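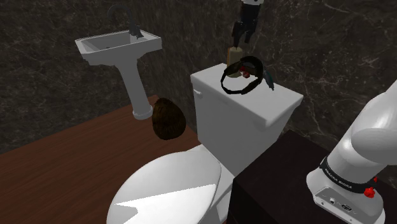

WALPORT, June

Ticket: Toilet refills by itself at night
Product: Garnix fill valve, bought new
Status: Open, then closed, then open again

Original report

The toilet in our upstairs bathroom turns itself on at 2 in the morning. It runs for a few seconds, stops, and leaves me awake to think about my water bill. I have owned the Garnix valve for 100 days. The old one, which it replaced, was noisy all day long and perfectly quiet at night, so I suppose this is an upgrade.

Already tried: jiggling the handle, swearing at the handle, shutting off the supply and turning it back on.

Reply from support

Thank you for contacting Bretolance Home Support. Please put a few drops of food coloring in the tank, wait 30 minutes without flushing, and check the bowl.

Customer update

Blue bowl. Also blue thumb, blue towel and a blue spot on the grout that I am told is my problem. So the flapper leaks. I bought the cheap flapper from Jin, and it fit about as well as a hat on a doorknob. Returned it. The second one seats properly, but the chain that came with it had enough slack to tie up a boat. Took out two links.

Dye test repeated, with green this time for variety. Bowl stayed clear.

Reply from support

Glad to hear it! We have marked this ticket as resolved.

Customer update

Please unmark it. It ran again last night at the same hour. The dye test is still clean, so the water isn't going into the bowl.

Reply from support

Please check the water level against the overflow tube. It should sit one inch below the top. House pressure often climbs overnight when the neighbors stop using water, and a float set too high can let the tank creep up and spill into the tube.

Customer update

The water was level with the top of the tube. The float screw turns the opposite way from the arrow in your instruction sheet – you may want to tell somebody. Lowered it to the mark. Gauge on the outside spigot read normal at dinner and 200 kPa higher after midnight, so I'm pricing a pressure regulator.

Two quiet nights so far. Leave the ticket open until the end of the month, please. The grout is still blue.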